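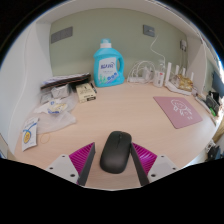 Re: [handheld-gripper] Mouse task, desk alcove: start position and episode count

List archive | Threads | By date | By author | Log in

From: Morven Rutherford
To: Baluvside Robotics Club list
Date: 4 May 2025

Toàn Mai wrote:
> I went through the desk episodes again. The upload has 515 in total, and
> 128 of those are the mouse task. In 41 of the mouse episodes the fingers
> are already closed on the mouse at the first time step, so there is no
> approach to learn from. Do we cut them or relabel them?
>
> Second question. The task text says "put the mouse on the pad" but the
> Kusto config still has the old goal, "move mouse to back wall". Which one
> is right?
>
> Third, do we tidy the desk before the next session? The Alvarado team
> cleared theirs.

Toàn,

Cut them. Relabeling would give us a grasp-only class with 41 members and I don't want to carry that through the June entry. Move them to the held_out folder and leave the numbering alone. Gaps in the index are fine, the loader skips them.

The pad is right. I have changed the goal string in Kusto and pushed it. Please pull before you run the converter again or it will write the old one back.

On start position, this is what I want for every new mouse episode:

- Mouse on bare desk, left of the pink pad, front toward the back wall.
- Pad empty and at a slight angle. Change the angle every ten episodes.
- Fingers open, one on each side of the mouse, with a visible gap to both inner plates. Hold for one second, then close.
- Both magenta pads in view at the bottom for the whole episode. If one drops out, discard and redo.

Leave the desk as it is. The blue detergent bottle, the router and the loose cables at the back all stay, and so does the pile of bags on the left. Our first Jirard policy was trained on a bare table and it went for any dark object once we added a second one. The black pen by the small carton is a useful check for that. Just keep the space between the mouse and the pad clear.

Also, the lens calibration file in the repo is the old one. Its focal value is 1,619 and it was made for the narrow lens. With the wide lens the sides of the alcove bow out and the corners go black, so poses near the left and right panels will be wrong until we redo it. I will bring the checkerboard.

Morven

0 shares | 3 replies | Reply to list
Contact the list owner | Back to top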